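Search this repository
Home Files Releases Issues

# Oresano office chair notes

Notes and episode index for the office chair activity, kept by the Vemard project. Last edited March 15, 2026.

## What is covered

Moving and adjusting one kind of furniture: a black office chair on casters, with a mesh back, a headrest and padded armrests. Tasks are turning the chair to face a given direction, rolling it to a new spot and squaring it up afterward.

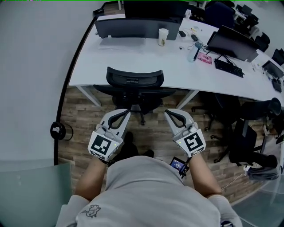
Each episode has one row in `episodes.csv`. The start position is written in plain words (by the wall, facing the window), so expect some uneven phrasing in the January rows.

## Fields

- `task` — turn, roll or square
- `start` — where the chair was
- `contact` — part of the chair touched first: back, headrest, armrest or base
- `seconds` — length of the episode
- `notes` — free text, often blank

## Contact labels

The headrest and the backrest are separate labels. The bracket between them counts as headrest. Older rows used "top" for both, and 24 of those still need to be relabeled.
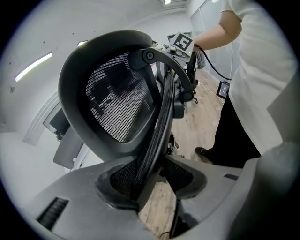

Casters and the star base are both `base`. If two parts were touched at the same moment, the higher one on the chair is listed.

## Splits

There are 1,000 episodes, 700 of them in `train`. The rest are in `test`. The Melis split file is the current one — the Trander file has the old row order and will not match.

## Known problems

- 2 rows have no `start` value
- `seconds` is rounded in the January rows
- Armrest is spelled "arm rest" in places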